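Nidley students teach robot arm to sort a mixed bin

Students at Nidley College have spent the autumn term trying to get a robot arm to pick assorted objects out of a bin, and will take the result to a regional contest in April.

The team of six, all on the second-year engineering course, meets twice a week after lessons in the college's Arnine workshop. Their task is one set by the contest organisers: clear a bin of things the arm has not handled before, one at a time, in under 20 minutes. Points are lost for anything dropped outside the bin or picked up together with something else.

Team leader Mabli Trevor, 18, said the group had started with plain blocks and moved on once those became easy. "Hard, square things are fine now. Cloth is the awkward one, and anything long and shiny – the software keeps getting the edges wrong."
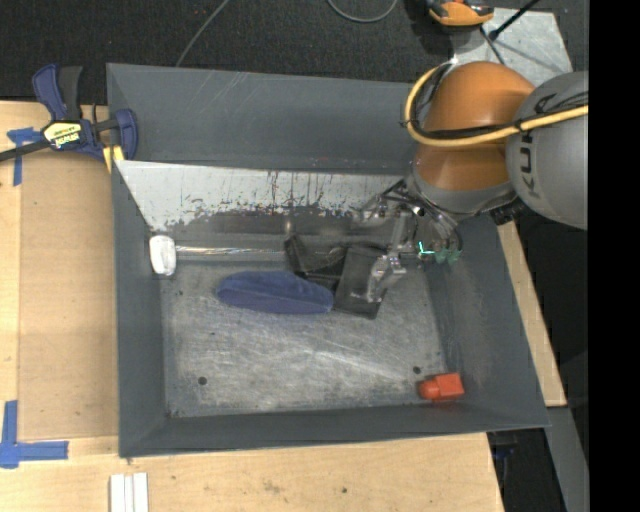
The students have logged more than 900 attempted picks since September and want to reach 1,000 before the end of term. Each attempt is marked as a success or a miss, along with the grip used, and the team goes through the misses at the start of the next session.

Svetozár Trnka, who teaches control systems at the college and supervises the project, said progress had been slower than planned. Two weeks in October went on a fault in the wiring, and the code that chooses where to grip was rewritten shortly afterwards.

"They found the fault themselves, so I don't count it as lost time," he said. "What they need now is practice with a full bin. With four or five things in there it does well enough. Fill it up and it hesitates."

The team has named its software Trotulard. Work on it is shared between two groups, one dealing with the vision side and the other with the movement of the arm.

Entries for the contest closed in December 2025. Nidley is one of nine colleges taking part, and it will be the first time the college has entered. The workshop will open to parents and younger pupils for one evening before the event, with the arm running on the contest task.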